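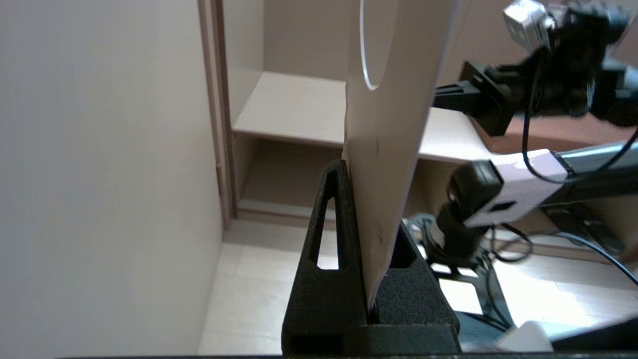
4. Working Alongside the Rostadeo Pair

This section is for people at the Yorath shop who used to hold panels for a living and now have a pair of robot arms to do it. Read it before your first shift with them. Reading it during your first shift is also common, and slower.

4.1 Who does what now

One arm holds the panel upright by its narrow end. The other one comes in from the side and does its pass. You load, watch, unload, check the edge of the cutout and decide whether the result is any good. The arms have no opinion on that last point.

The old "holder" line on the job sheet has been removed. In its place is a line called "attendant." Pay grade is the same. Hywel Morgan has asked us to put that in writing, so now it's in writing.

4.2 Before you start

1. Sign in on the tablet under your own name. The log has to know who is attending, and "robot" is not an accepted entry (it was, for most of January).

2. Find the cables on the floor and keep your feet out of them. If a loop has crept in front of the holding arm, stop and move it back while the power is off.

3. Check that both arms are parked. Parked means the status light on the tablet is steady and neither arm is moving. An arm that's merely thinking looks very much like a parked one, so go by the light.

4. Open the job and confirm the panel type. The colors on the screen don't match the real panels. We have reported this to Gritport and they have thanked us for our feedback.

4.3 Loading a panel

1. Press HOLD OPEN.

2. Lower the panel narrow end first, with the curved cutout at the top. Let it slide down between the black fins until it stops by itself.

3. Press HOLD CLOSE and take your hand away. You don't need to steady the panel. You'll want to, and the urge wears off in a week or so for most people.

4. Look at the panel from the side. A slight lean is fine. If it leans enough that you find yourself tilting your head, unload and try again.

5. Step back past the tape line and press START. The first pass takes 7 minutes.

Caution: Never reach between the arms to straighten a panel while a pass is running. Press STOP, wait for the steady light, then reach in. The second arm doesn't know the difference between a panel and a sleeve.

Note: Dark specks and scuffs on a panel don't count as faults unless they're on the cutout rim. Please stop sending them back to Lucienne Tanguy. She has a box.

4.4 During the pass

You're free to do other work as long as you can see the arms and get to STOP in a few steps. Sanding, labeling and paperwork are all fine. Going for coffee is not, even if the machine has behaved beautifully all morning.

If the second arm pauses for longer than 13 seconds, it's waiting for you. The tablet will show a message. Most of these messages say "Confirm grip," and the correct response is to look at the grip first and confirm it second.

If the panel slips:

1. Press STOP.

2. Photograph it where it is, even if it's on the floor.

3. Write down what you think happened. Guesses are welcome, and Ifor Prydderch's guesses have been better than the fault codes more than once.

4. Reload from 4.3.

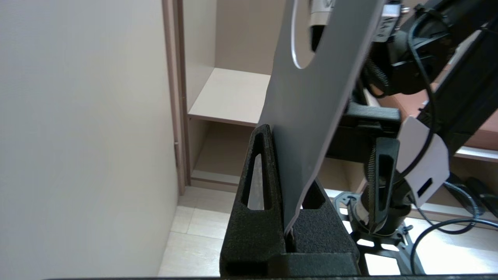

What happens to my hours if the arms finish the batch early?

Your shift stays the length it was posted. Time left over goes to finishing work or to training on the Skurkura bench, whichever you agreed with Vilja Ruotsalainen. If you're sent home early at the shop's request, you're paid to the end of the shift.

4.5 Handing over

1. Unload the last panel. Don't leave one standing in the grip for the next person as a welcome.

2. Park both arms and wait for the steady light.

3. Enter any stops in the log, including the embarrassing ones. Stops aren't counted against attendants. They go to Lieven Van Damme, who uses them to adjust the grip settings.

4. Tell the next attendant, out loud, anything the log doesn't have room for – a noise, a cable that keeps wandering, a panel type it dislikes.

5. Sign out. If you forget, the tablet keeps you on attendance overnight, and payroll will want you to explain that in person.

For cleaning the grip fins and replacing worn ones, see Section 5.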